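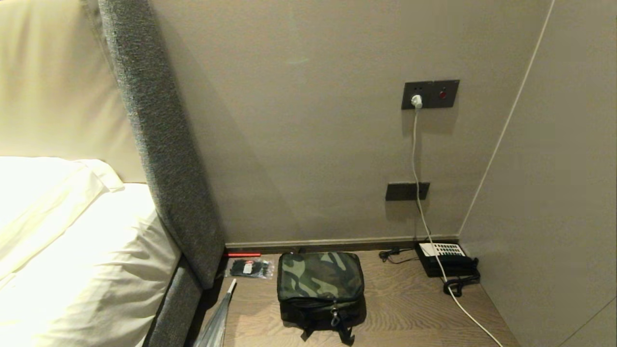

Wuretti opened its training floor to visitors for one day at the end of its first season in Hondley, and I went along with a group from the Kilten vocational center. The company teaches robots household jobs by having people do them first. Some of the teaching is done with hand-held tools, some with a head-mounted camera, and some by remote control from a desk. We were shown all of it between ten and four, with a break for lunch.

The building is a former furniture warehouse on the road out toward the reservoir. Parking is at the back. You sign in at the side door, leave your phone in a locker if you are going upstairs, and get a visitor sticker. Our guide was Chutima Yensuk, who runs the session schedule. She had worked on the floor herself for most of a year before that and still takes a shift when they are short.

The ground floor

The ground floor is split into small rooms with real furniture. There are kitchens, bathrooms, a laundry room and several bedrooms, and each one has a binder on a hook outside the door. The binder lists the tasks for that room. A bedroom task can be as plain as "pick up the bag beside the bed and put it on the bed," or "clear the floor along the wall." The operator reads the task, goes in, does it at a normal pace and comes out again. Then the room is changed and the next run starts.

What I had not expected was how much thought goes into the clutter. Chutima said their first bedrooms were too neat. A robot trained in them did well until it met a cable on the floor, and then it either stopped or dragged the cable along with whatever it had picked up. Now the rooms have cables plugged in and running down the wall, small packets, umbrellas, bags with straps. The straps matter. If a bag is picked up by one strap it swings, and the operators are told to take hold of the body of the bag when they can.

Clear plastic is on the list of hard items too. A folded see-through umbrella on a wood-grain floor is easy for a person to find and hard for a camera, as the floor shows through it. They record those with the lights at different levels, and once more with the blinds down.

We watched one operator do the same pickup eleven times. Each time the bag was turned a little or moved closer to the bed. She did not hurry. Between runs she stood still with her hands at her sides for a few seconds, which marks the start and end of the recording. If you scratch your nose during a run, the run is thrown out.

Trying it

After the bedrooms we were allowed to try the hand-held gripper. It is lighter than it looks and has a trigger like the one on a litter picker. The task was to lift a pencil case off the floor and set it on a chair. I got it on the third try. On the first I closed too early and pushed the case under the chair, and on the second I held it by the zipper pull and dropped it.

Chutima's advice was to look at the thing before reaching for it, and to keep looking at it until it is put down. When we carry something across a room we look where we are going, so the camera on the head sees the doorway and loses the hands. New operators need a few days to break that habit. She said tall people have an additional problem with low objects, because they bend at the waist and the view goes to their own feet. Kneeling is better. There are knee pads in a bin by the lockers and I would take a pair.

The remote desks

Upstairs are the remote-control desks. The operator sits with two small arms clamped in front of them, moves those, and the full-size arms downstairs copy the movement. There is a delay, too short to notice when you watch and just long enough to notice when you drive. Two of our group tried folding a towel. Neither finished it, but one got as far as the second fold before the five minutes were up.

I asked why they bother with the desks if the head camera and the hand-held gripper are quicker. The answer was that a run from the desk uses the robot's own arms, so nothing has to be converted afterward. A person in a bedroom can reach in ways the robot cannot. On the other hand, a run by remote control takes far longer and tires people out. Shifts at the desks are capped at two hours.

They had the figures on a board by the stairs. A new task gets 230 runs by hand before anyone tries it at a desk. The floor-clearing task was at 791 on the day we came, and the target for it was 1000. Runs that are thrown out do not count toward the total.

The test room

The last stop was the test room, where a robot tries a task with no one driving. Visitors stand behind a yellow line. The robot was a wheeled base with two arms, which the staff call Kamolrat after the street where the company had its first office. It was asked to pick up three things from beside a bed. It picked up a soft bag at the first attempt and a slipper at the second. The third item was a charging cable, and it closed on the floor next to the cable four times before the technician pressed stop. He wrote down the result and reset the room. Nobody seemed bothered. That task had only recently been added.

A teacher in our group asked if the robot would learn from the four misses. It does not, at least not there and then. The misses go into a list, and people on the ground floor record more cable pickups the following week, with the cable in different shapes.

Practical notes

The tour is free but you have to book. Groups are limited to twelve, and children under fourteen are not admitted to the test room. There is a step up into every ground-floor room, so wheelchair users are taken around by the rear corridor and see the bedrooms through the wide doors on that side. Lunch is sandwiches in the break room, or there is a bakery across the road that closes at two. It is warm upstairs by the afternoon.

The bus from Hondley station is the 329. It runs every half hour and the stop is directly opposite the gate. The next visitor day is planned for December, and they told us the laundry room should be twice its present size by then. Kilten has already asked for places. Students who want to come should put their names on the sheet outside the workshop office and wear shoes they can kneel in.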